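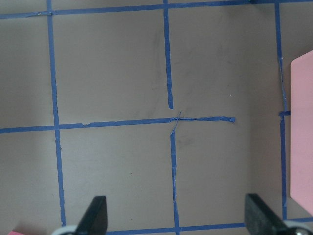 Palton Shared Workshop
Two-Arm Table Build: Progress Report to the Deligiannis Fund
May 19, 2020
Prepared by Áine Mulligan

Dear Sieglinde,

Thank you again for your patience with us this spring, and for the kind note you sent with the second payment (it is pinned up over the kettle, where everyone can read it). I promised you a proper account of where the money and the evenings have gone, so please get comfortable, as I do tend to go on!

Where we have got to

Both arms are bolted down on their plates and both have their grippers. Ruairí did most of the heavy work there, and then did a fair bit of it over again when we decided the second arm wanted to sit farther back. The table is covered in brown paper and marked out in squares with blue painter's tape. Caoimhe and I laid the tape by hand, and you will see that we are not sign painters. The squares are there so that two people at opposite ends of the bench can agree on where a block goes, and they do that job very well, crooked lines and all. I would like to redo the crossing in the middle, where the tape has got into a real tangle, before we show the table to visitors.

For practice pieces we settled on foam cubes in pink and green. They are light and cheap, and a clumsy grip does them no great harm. The bench beside the table, with the two teach pendants, the laptop and all those cables, is still a muddle, and I have put 30 dollars in the next budget for clips and trunking.
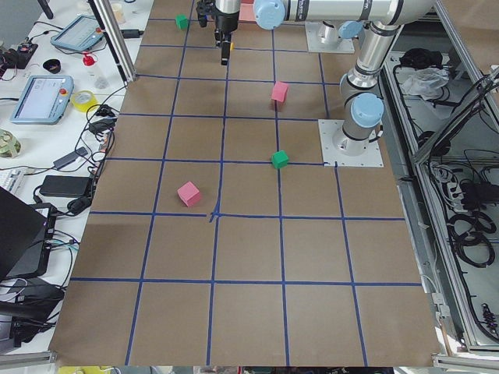

Trials so far

We have held 11 evening sessions since the arms were powered up. Most of the early ones went on teaching positions, one arm at a time, with Kazimiera on the pendant and somebody else calling out squares. She has been wonderfully patient with the rest of us. The arms now share a single program, which we call Pamano, and the last five sessions have been spent on getting them to work over the same paper without reaching for the same place. 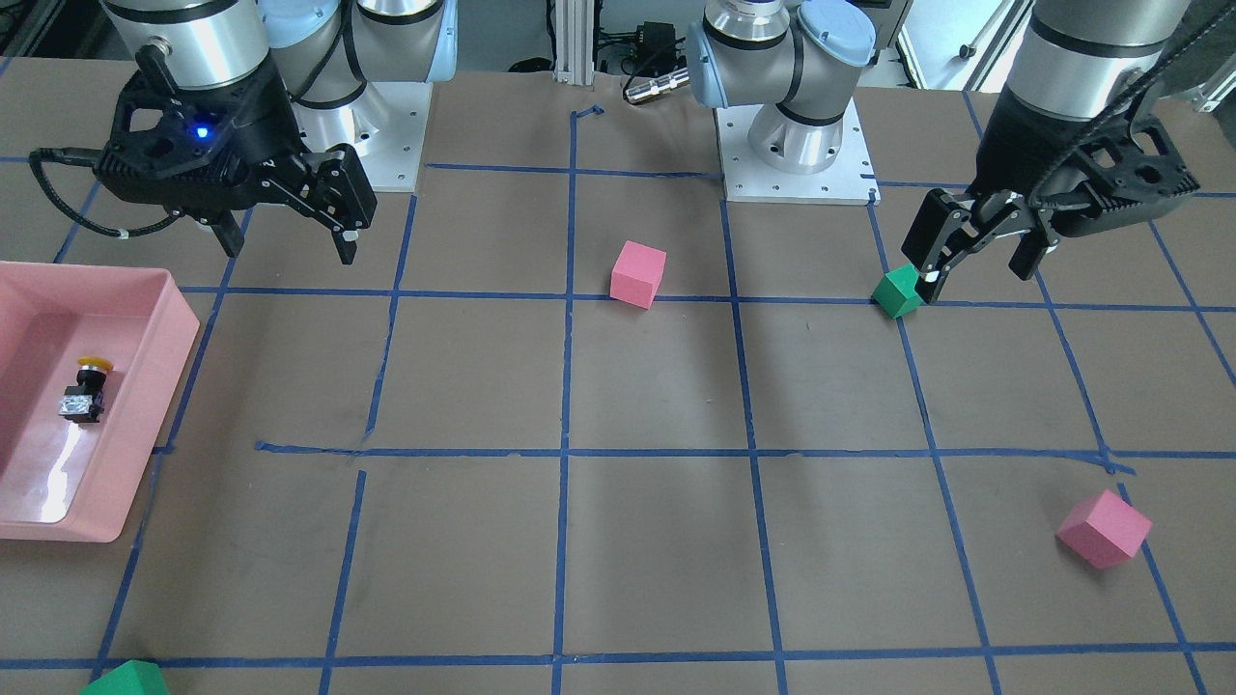 Fingertips have taken more of our time than I ever expected. A cube sitting square to the fingers is an easy pick, but one that has tipped onto a corner wants a different approach altogether, and Ruairí has been writing those out one by one. He has eight of them written down and would happily write more if we let him.

What comes next

Our aim for September is to have the arms sort a mixed set of cubes by color, start to finish, with a member standing by. Before then we need to tidy the wiring, lay fresh tape, and write up the safety notes so that new members can be signed off on the pendants. Caoimhe has offered to draft those.

We are not asking for any change to the grant. If you can spare an evening, do come and see the table for yourself, and bring a coat, as the heating is no better than it was.

With warm thanks from all of us,
Áine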